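Acta de la reunión de la comisión del albergue Brirnar, febrero

Comienza a las 19 h en el comedor. Se aprueba el acta anterior sin cambios.

## 1. Ropa de cama

Se repasa el pedido a Sanard: han llegado 31 juegos y quedan 11 pendientes. El proveedor no da fecha. Se acuerda reclamar por escrito y, si no contesta en dos semanas, pedir precio a Adomaitis.

Las sábanas verdes se quedan en la planta baja. Las pinzas azul claro van en el borde, dos por lado largo.
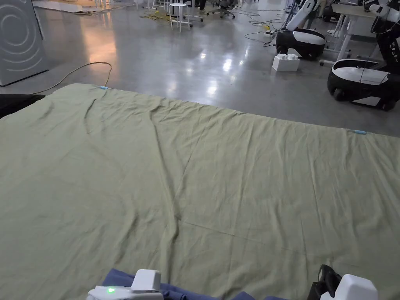 ## 2. Caldera

La revisión sigue sin hacerse. Ostix propone venir a primera hora — antes de las 9 — para no cortar el agua caliente durante las duchas. Se acepta. El presupuesto del recambio se verá cuando llegue.

## 3. Tarifas de primavera

Se debate subir la noche de 19 a 21 euros. Hay dos votos en contra y la propuesta queda aplazada. El depósito por llave no cambia.

## 4. Objetos y mandos

Se pide revisar las camas antes de cambiar la ropa y dejar los mandos a distancia en recepción. Faltan pilas; se autoriza un gasto de hasta 55 euros.

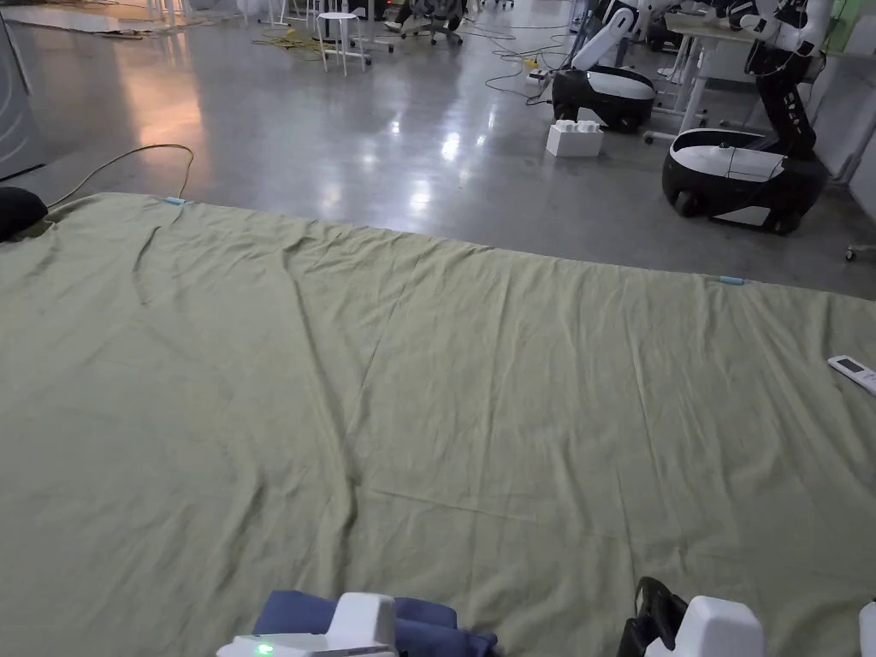 *Punto 4. Mando a distancia blanco sobre la sábana verde.*

## 5. Ruegos y preguntas

Se solicita arreglar la luz del cobertizo de bicicletas. Queda para la próxima reunión, junto con las tarifas.

Se levanta la sesión a las 20:40.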